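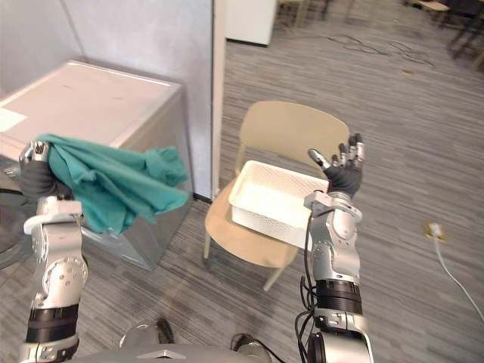

Why Does Cloth Crumple?

Grab a T-shirt and hold it up by one little pinch. What happens? It flops! The sides slump down, folds pop up everywhere, and it looks nothing like the flat shirt you had a moment ago. Now try the same thing with a ruler. It just stays a ruler. So what makes cloth so wonderfully floppy?

Threads, and lots of them

Most cloth is made from long, thin threads. In woven cloth, some threads run up and down and others run side to side, going over and under each other. In knitted cloth (your T-shirt is probably knitted) the thread makes rows of tiny loops. Look at your sleeve through a magnifying glass and you might spot them!

Each thread is thin enough to bend easily. The threads can also slide and shift a tiny bit where they meet, so the whole cloth can bend in many directions at once.

Gravity joins in

When you hold cloth by one spot, gravity pulls all the rest of it toward the floor. The cloth can't stay flat, so it makes folds. The way it hangs is called its drape. Silk has a soft, swishy drape. Thick canvas is stiffer and makes big, chunky folds.

What about wrinkles?

Cotton is made of tiny fibres from a plant. If you squash cotton into a ball and leave it there, the fibres can settle into their new bent shape, and you get wrinkles. Water and warmth help the fibres move again, and that's how a steamy iron makes a shirt smooth.

Try it: the drape test

You will need a cotton tea towel, a woolly sock, a sheet of paper and a basket to put everything in when you're done.

Pinch each one by a corner (or by the toe, for the sock!) and hold it up. Which one makes the most folds? Which one hardly bends at all?

Next, scrunch the tea towel and the sock into balls and count to 60. Open them up and feel them with your fingers. Which one kept its wrinkles? Draw your favourite fold, and colour in the shadows too.

Written by Abdelghani Naciri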